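ok so I spent my morning at the county courthouse watching the Flereck Paving sentencing and I have thoughts. Thread, I guess. Sorry to everyone who follows me for soup.

If you missed it: Flereck had the contract to redo the storm drains on the east side. They billed for new pipe. In a bunch of spots there was no new pipe! They patched the old stuff, paved over it, and sent the county an invoice like it was a full replacement.

The way it got caught kills me. A street flooded, the county dug it up to see why, and there was the original pipe with a nice fresh collar of concrete on it. All those inspection forms and it took a puddle.

The other half of the case was Trevari Supply, which was supposed to be the company selling them the pipe. Trevari had a letterhead, a bank account and a mailbox. It did not have a truck. Or a warehouse. Or, as far as the prosecutors could find, any pipe.

So the county pays Flereck, Flereck "pays" Trevari, and the money comes right back around to the guy who owns Flereck. Both companies pleaded guilty in January, and today was just about the numbers.

The owner got 2 years. The government wanted more, his lawyer wanted probation, and the judge went on for a good long while about public trust before landing there. He also has to pay restitution, but the exact amount is getting fought over at another hearing.

There were around 100 people in that room, by the way. I've sat through hearings where it was me and the court reporter. A lot of them live on Calimlim Street and have had water in their basements, and they were MAD. One lady brought her ruined photo albums in a grocery bag.
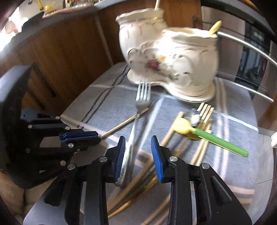

Anyway, the part I keep chewing on is Woltach Engineering. They were the ones paid to go out and inspect the work. They signed off on 10 separate sections. They haven't been charged with anything and their lawyer says they were fooled like everybody else. Maybe so! But how do you sign a form saying you looked at a pipe?

I asked the county press office if Woltach is still getting inspection work and got back "we'll look into that for you." Asked again after lunch. Same answer, different person.

Restitution hearing is next month, 10 am, same courtroom. It's open to the public and the seats are terrible, so bring a sweater and something to sit on. I'll post whatever I hear back from the county before then.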